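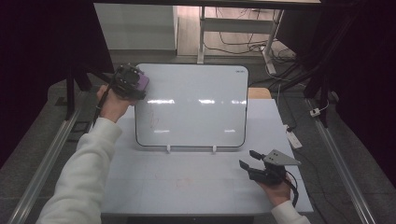

Nidia Rivadeneyra wrote to us in the comments: the listing says "minutes from the lake" and she drove it in February and it took most of an hour, so what else on the listing is like that? Fair point. The answers below were updated 2018-01-14 and deal with the questions we get most from people looking at rural lots in the Tasine Valley. We don't sell land and we don't get a cut from anyone who does.

Is the Tasine Valley really "unspoiled"?

Parts of it are very pretty. "Unspoiled" in a land ad usually means there is no power line, no water line and no plowed road. Read it that way and you won't be disappointed later.

What does "power nearby" mean?

Whatever the seller wants it to mean. Ask which pole, then call the electric company yourself and get a written quote to bring service from that pole to your building site. If the seller tells you a neighbor did it cheap, ask for the neighbor's name and go knock.

Can I drill a well?

Probably. Whether you hit usable water is another matter. Look up the well logs for the parcels closest to yours and see how deep they went and what they got. Some wells on the Caveck side run cloudy and hard, and a few came up dry. A seller who says "everyone out here has great water" has not talked to everyone out here.

The ad shows a road to my lot. Is there one?

There may be a line on a map. The original plat for Stumix Ranches drew a neat grid of roads across two washes and a hillside, and a good share of them were never cut. Ask three things in writing: does the road exist on the ground, is there a recorded easement all the way to a public road, and who pays to grade it. "The county takes care of it" is the answer we hear most – call the county road department and see if they agree. Cáceres Road is maintained as far as the cattle guard. Past that you are on your own after a storm.

Is there an owners' association?

In Stumix Ranches, yes. In the loose parcels to the north, no. Sellers will pitch either one as a plus. If there is an association, get the rules, the last budget and the minutes before you sign anything, and find out if the lot has unpaid dues on it. If there isn't one, remember that your neighbor doesn't have rules either.

What do dues cover?

Road grading on the main loop and insurance on the gate. The brochure also mentions a clubhouse and a riding arena. Both have been "planned" for as long as we have been answering mail about this place. We would put their value at zero.

How about "$99 down, no credit check"?

Read the contract. With most of these you don't get the deed until the last payment, and if you fall behind, you can lose the land and everything you paid in. Add up all the payments, plus the document fee and the monthly service fee, and compare that with what the lot next door sold for in cash. One reader sent us a contract where the fees alone came to $3,000. Have a real estate lawyer look at it. If the seller says you don't need one, you need one.

Can I live in an RV while I build?

Sometimes, for a limited time, with a permit, and usually with an approved septic system already in. Don't go by what you see other people doing. The planning office will tell you over the phone, so write down the date and who you spoke to.

Is the land a good investment?

We doubt it. Lots here can sit for sale a very long time, and the people who say prices are about to take off tend to own a lot of lots. If you want a place to camp, look at stars and be left alone, you might be very happy. Buy it for that and pay what that is worth to you.

Should I buy without seeing it?

No. Go in person, and go in bad weather if you can. Take the parcel map and a GPS and stand on the actual corners – more than one buyer has fallen in love with the lot next door.

Does the seller have to pay for the survey?

Only if the contract says so. Most of them don't.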